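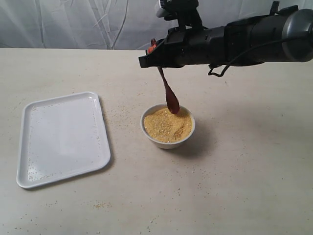 Bench side, May. Black arm over the table, cable hanging underneath.

May, early afternoon, kettle on

Picking up the glue notes again after too long a gap, and I apologize to Leszek, who asked me for them twice and was very nice about it both times. The question is still the same one: can we get the hide glue to stay open long enough to close up a whole drawer carcass without rushing, and without giving up the nice hard set we like so much in the old pieces?

Where I had got to: the Nurley pearl glue, soaked overnight in cold water, then warmed slowly in the double pot. I had been making it at the thickness Shuzhen Peng showed me when I first came here, where it runs off the brush in a string and then breaks into drops just before the pot. Lovely stuff, and it grabs almost before you have set the clamp down, so it is wonderful for rubbed joints and terrible for anything with more than two corners.

So this batch got salt. Plain table salt, stirred in after the glue had melted, and then left to sit warm while I cut test pieces. I made nine joints altogether, all from the same pear offcut so that I wouldn't fool myself with the wood. Five have the salted glue and the rest are the usual mix. Each one was closed by hand, then clamped, then left alone on the shelf by the window (please, please don't move them, whoever is looking for the marking gauge, it's in the second drawer under the sandpaper).

First impressions while it was going together: the salted glue feels a bit looser under the brush and has a duller skin on it. I could slide the pieces and square them up and even go back and fix one that I had put in upside down, and it was still happy to move. With the plain mix I had to push quite hard on the last one, and I don't trust that joint at all. I have marked it with a pencil cross so we can see whether my bad feeling means anything.

Room was at 73 on the wall thermometer, which I think is warm enough to flatter everything. I'd like to do the same set again on a cold morning before I say anything grand about it. Leszek Pawłowska thinks I should be warming the wood as well, and he is probably right, but then I am changing two things at once and I will never know which one to thank. One at a time! I did promise him the next batch would have warmed wood and no salt, so that is written here where he can hold me to it.

A few small things so they don't get lost:

The Udau brush is shedding. I picked three bristles out of one joint. Use the Cao brush with the short handle until we get another.

The lid on the small pot doesn't sit flat any more, so a skin forms very fast. A saucer on top does better than the lid does.

Leftover salted glue is in the fridge in the jam jar, labeled. It smells exactly the way you would expect, so keep the top on tight, and throw it out if it has gone thin and runny at the top when you open it.

Shuzhen, I couldn't find your old page on adding vinegar, only the one on fish glue for the Zuvoren box. If you still have it at home I would love to read it again before I break these joints apart. I remember you writing that it weakened the line a little, but I can't remember how you tested it, and I'd like to do mine the same way so we can put the two side by side.

Clamps stay on overnight. Tomorrow I'll scrape the squeeze-out, look at the lines with the hand lens, and then start breaking them over the bench edge, pencil cross first.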